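About Vosstead Gripper Evaluation

Vosstead is an independent test shop for end effectors. We compare grippers, arms, wrist cameras and motion controllers, and we report how they perform on ordinary objects. Our clients are small integrators, equipment resellers and research groups who need to choose hardware before they commit to a cell design. We do not sell, distribute or repair any of the products we test, and we take no commission on a purchase that follows from a report.

The company was set up in Baltby as a two-bench operation testing parallel-jaw grippers for packaging lines. The first contract covered finger pads only. The client had three pad compounds and one gripper, and wanted to know which pad held a shrink-wrapped carton at the lowest closing force. The procedure written for that job is still the base of our current force protocol, with two revisions to the way slip is recorded.

What we test

Most of our work falls under four headings.

Grippers. Two-finger and three-finger electric units, pneumatic jaws, suction cups and hand-held tools used for recording demonstrations. We measure opening width, closing time, backlash at the fingertip, holding force at several widths, and pad wear. Linkage-driven fingers get an extra set of readings, as the force at the tip changes with the angle of the links.

Arms. Six-axis and seven-axis arms within a payload class that fits a standard bench. Repeatability is measured cold, then again after a warm-up cycle. We publish both values.

Cameras. Wrist-mounted and fixed. The main items are latency, field of view at working distance, exposure behavior under mixed light, and how much of the view is taken up by the gripper itself.

Controllers. Command rate, jitter, recovery after a dropped connection, and the quality of the error log. A controller that stops without writing a reason fails the log section regardless of its other scores.

How a comparison is run

A standard comparison uses our Sevow object set, which has 61 items in its current version. The set is made up of household and light retail goods: bottles, boxes, pouches, cables, folded cloth, hand tools and a few items with awkward shapes. Each gripper gets 14 attempts per item unless the client asks for more. Attempts are scored as held, slipped, dropped or missed. A fifth score, damaged, was added in July after a run with thin-walled containers in which several grips counted as held even though the container had been crushed.

Items are not fixed in position. The operator lays them down by hand inside a marked area and the orientation is left free. We tried printed templates for a time and stopped using them, as they made every gripper look better than it was.

Pads are wiped between items and replaced on a fixed schedule. Supply voltage and air pressure are logged for the whole run. If either leaves its permitted band, the run is discarded and repeated in full – we do not patch partial data.

Test surfaces

Bench tests on a flat, hard top tell only part of the story. A finger that slides neatly under a bottle on a steel plate may catch on fabric or push the bottle away on a soft base. For this reason the second half of each hand-held comparison is done in furnished rooms, on beds, sofas, rugs and covered tables.

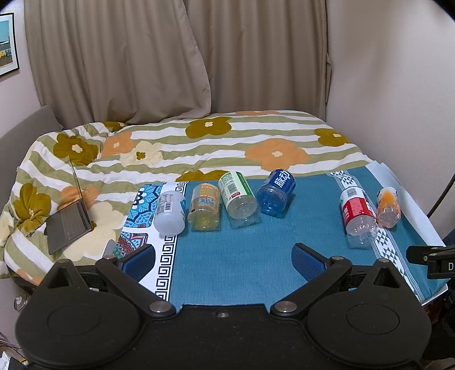
Empty plastic bottles are the most useful group on soft surfaces. They are light, they roll, and clear ones are hard for a camera to separate from whatever is behind them. Labels matter too: a paper label and a bare wall of the same bottle can give different friction values with the same pad. We record which part of the item the fingers touched, and we list those contacts separately in the results table.

Patterned fabric is kept in the protocol on purpose. Several vision systems that score well over a plain background lose accuracy over a print, and a buyer planning for home or hotel use should have both figures.

Reports and data

Every client receives the full attempt log along with the summary. The archive now holds 2803 runs, and any run older than the current protocol is marked with the version it was made under. Results from different versions are not merged.

Our second site, Hà, handles long-duration wear tests and pad aging. Equipment for either site should be sent to Baltby with its power supply, mounting plate, firmware notes and one spare set of pads.

Page last revised 28 Feb 2024.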